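Project report: does starting closed help? (Nhung Chu, spring term, Plesoteck robotics course)

So my part of the group project was the boring-sounding part, and I ended up loving it. Thakur is our shared set of demonstrations, all recorded by hand with the two-gripper setup, one gripper per hand, and the task family I picked was cloth. Cloth is awful. A block stays where you put it and a cloth has a new shape every time you breathe on it, and I wanted to know whether the way a person begins a demonstration changes how well the trained policy copes with that.

My question came out of watching our first batch of replays in March. The policy would open the left jaws way too early and then sort of hover over the fabric, like me in front of the fridge. When I went back to the demonstrations I noticed that people were all over the place about this. Some of us kept the free gripper open the whole time, some kept it shut until the last moment, and I did both depending on how tired I was (sorry, group).

I split the recordings into two sets, 600 demonstrations in each. In the "open" set the free gripper comes in with its jaws apart. In the "closed" set it stays shut while the other one lifts a corner, and opens only once the cloth is hanging. Same tables, same mix of fabrics, same training settings, which I took straight from the Flarnberg baseline and didn't touch. I wanted to touch them so badly.
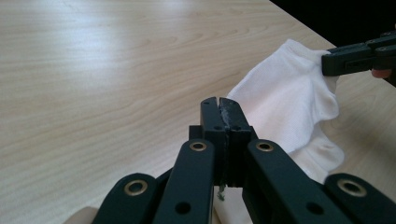 Wouldn't the closed set just be slower, and so give the policy more frames to learn from? Thakur is full of long pauses already, Meg wrote in the margin of my draft, and she wanted to see the lengths before she'd believe any of it. Fair! I trimmed the waiting parts so that both sets had the same average length and trained again. The gap got smaller but it stayed.

The numbers, then. I ran 19 trials per policy on the lab bench, counting a trial as good if both grippers held the cloth at the end and it was off the table. The open policy got 7. The closed policy got 13 before trimming and 12 after. I know that isn't a lot of trials, and I wouldn't bet my bike on the exact size of the difference.

What went wrong was more interesting to me than the totals. Of the closed policy's failures before trimming, all 6 were grabs at thin air next to a fold – the jaws opened at a good moment and just went to the wrong spot. The open policy mostly pushed the cloth around until it slid out of reach.

If I had another month I'd redo this with thicker fabric, and I'd get the Wusidville section to record some of it. Our group all learned from the same demo video, so we probably share the same bad habits. The trial sheets and my trimming script are in the course folder under "cloth_starts", and please use the second version of the script, the first one eats the last frame.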